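Workshop Tips from the Putness Robotics Club

Keeping a gripper happy through a long build season

We get asked for these all the time, so I finally typed them up! Most come from our own mistakes, and a few come from Orlando Guzmán, who has coached the club through more broken fingers (plastic ones) than he'd like.

Clear the table before you start. Bags go on the floor, drinks go to the far end, and small stuff goes back in a lidded box. Our task last June was picking up flat, dark things from a white tabletop, and a clean surface made practice so much easier.

Wipe the finger pads with a damp cloth after every session. Skin oil and dust make them slippery, and then you spend an hour blaming the code. Ask me how I know.
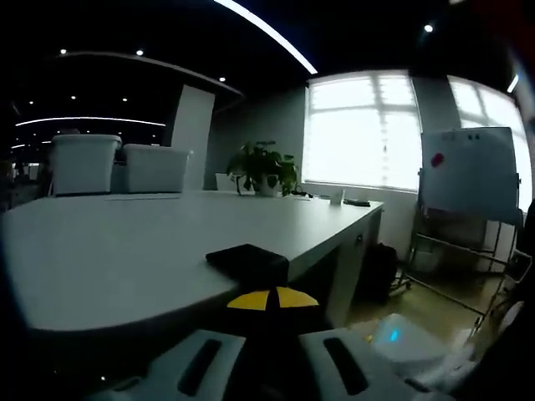 Let the pads air dry, then check that both fingers open to the same width. A strip of paper marked in pencil works great for this, and you can keep it taped inside the lid of your parts box.

Watch the daylight. If you practice next to a big window, try the same pickup in the morning and again at 4 p.m. Kalliopi Moschos did this for her project and filled 29 pages of a notebook, and it's wonderful reading!

Write down every try, good or bad. Đạt's team logged 154 in one month and could see right away which objects needed a slower close.

Short screws go in an egg carton. Long ones go in a jam jar. Label both, and put the hex keys back where Gladys can find them.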